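4. Living with the kit

4.1 What we bought and how we set it up

Jalali sells its textile kit as a box you can bolt to an arm you already own. Ours had the two-finger gripper, a wrist camera, a cable harness, and a license for the Steltarcombe software, the part that decides where to grab. We paid for all of it out of our own lab budget at Rerkside, and the company saw this paper when everyone else did. I mention it mostly so you know where my complaints come from. I was the one on the floor with the hex keys.

Setup took one long afternoon in January. The mounting plate fit our arm the first time (a small joy!), but the harness is too short for anything with a long forearm, so we ended up routing it along the outside and strapping it down every hand's width. The manual shows it going through the inside. If you own a bigger arm, buy the extension at the same time as the kit and save yourself the second shipping charge.

Calibration is a different story, and a nicer one. You print a sheet, tape it down, press go, and wander off for coffee. Chrysanthi Mavromatis ran it with three different printers because she didn't trust the first one, and the results agreed well enough that we stopped worrying about it.

4.2 What we asked it to do

We wanted to know if the kit could cope with ordinary household fabric as it comes out of a basket, with no fiducials, no colored corners, and no tidy starting pose. The vendor's own demos lean on single towels in bright colors against a dark mat. That's a fair demo, but our partners at the Urkbridge linen service handle a whole lot of white, and white on white is where depth cameras and people both start squinting.

So we logged 3902 grasp attempts across 12 fabric types. Rosário Simões picked the fabrics and, I'll admit, picked some mean ones. Thin sheer cotton went in, and so did fleece, and so did a stiff canvas that I argued against and lost. Anju Nautiyal wrote the logging code and made us label every attempt the same day, which I grumbled about then and am grateful for now. An attempt counted as good if the fingers held the intended layer, and only that layer, for 20 seconds after lifting. Holding two layers when we wanted one was a failure, same as dropping it.

We didn't tune anything per fabric. There is a "material" menu in Steltarcombe, and it does help a little, but somebody has to stand there and set it, and that rather spoils the point of a mixed basket. It stayed on the default the whole time.

4.3 Where it shines, where it grumbles

Thick stuff is easy. Fleece squashes, the fingers sink in, and the force reading climbs in such a clean curve that you could write the stopping rule on a napkin. Canvas was fine as well, apart from the times it sprang back out of the fingers before they shut. I had expected far worse and owe Rosário a lunch.

Thin white cloth next to other white cloth is the hard one, and I spent more evenings on it than I'd like to add up. The fingertips are slim and taper nicely, so they get into a small fold without shoving it across the table. What trips up the software is working out which edge belongs to which piece. Figure 2 shows the sort of spot I mean, with the curled corner of a folded piece right at the tips and a smooth, thin-looking cloth running up against it.
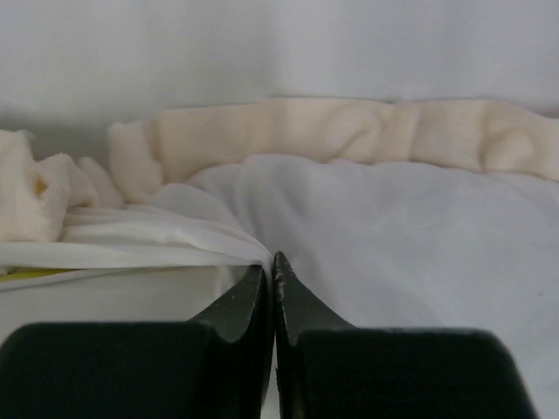 Figure 2. Wrist camera view of the fingertips at a junction between folded white fabric and a smoother white cloth, with rolled cream fleece behind.

Can you use the kit without the wrist camera? You can, with a fixed overhead camera and the older planner, but you give up the last-moment correction before the fingers close, and on thin fabric that correction did most of the useful work for us.

The planner's confidence score deserves its own grumble. It goes from zero to one and looks very scientific, yet in our logs it tracked brightness nearly as well as it tracked success. Shirin Bagheri spotted this when she left a lamp on by accident and the whole evening's scores went up while the grasps stayed just as bad. We reported it, and the support person was friendly and quick about it, but the version we tested never got a fix. For now I'd treat the number as a hint and check the force reading before you lift.

The finger coating also picks up lint. We wiped the tips down at the start of every session and again after fleece, and when we forgot, the slip detector got jumpy. Replacement tips come in a pack of 2 and swap with one screw each, so it's a chore you can live with.

4.4 Would we buy it again?

For a lab, I would. The hardware is solid, the data export is plain text, and Manouchehr Daneshvar had our own planner talking to the gripper over a weekend without phoning anyone. For a working laundry I'd wait for a planner that handles pale layers better, or I'd budget for a person nearby to sort the whites first. Urkbridge has asked to try the kit on colored napkins in the meantime, and we're shipping our spare gripper over once the longer harness arrives.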